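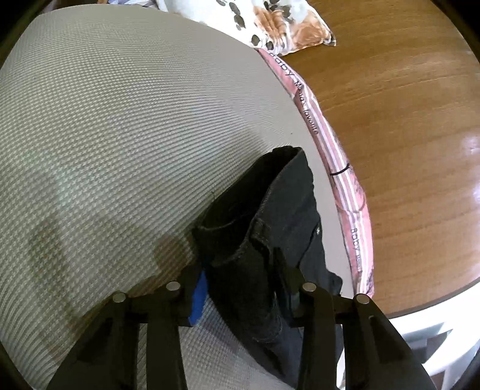 Jaw pads on the hand gripper, when do you swap them?

drenedier_dan
Ours has the blue pads inside the jaws, four pins, nothing fancy. Thin cloth it holds all day. Give it thick black denim and the fold creeps out sideways like it has somewhere to be. Pads have done 3,000 grips. Dead, or am I?

Benvinda Frade
Wipe them first. Denim sheds dye and fuzz, and a fuzzy pad grips like a buttered spoon. Damp cloth, let it dry, try again. I replace ours at 8,000 and I've never regretted being late.

retetti77
Disagree. 8,000 is how you end up gluing pads at midnight. I swap at 2,000 and sleep fine.

petberg_bench
retetti77 also changes his oil in the parking lot of the oil store. Dan, check the pins before you buy anything. If one side has play, the tips meet crooked and no pad on earth will save you. Close it on a strip of paper and tug each side.

drenedier_dan
Paper slides right out on the left. Holds on the right. So it's the pin?

petberg_bench
Or the pad is glued on crooked. Wiggle the link with the jaw shut.

Benvinda Frade
Wipe it first - I will keep saying this.

drenedier_dan
Wiped it. Cloth came away navy. Left side holds paper now, mostly. The inner pin does click a bit, so I've ordered a pair.

retetti77
And pads?

drenedier_dan
And pads. Fine.

7 replies - 2 shares
Contact the moderators | © Brandão Bench Forum | Back to top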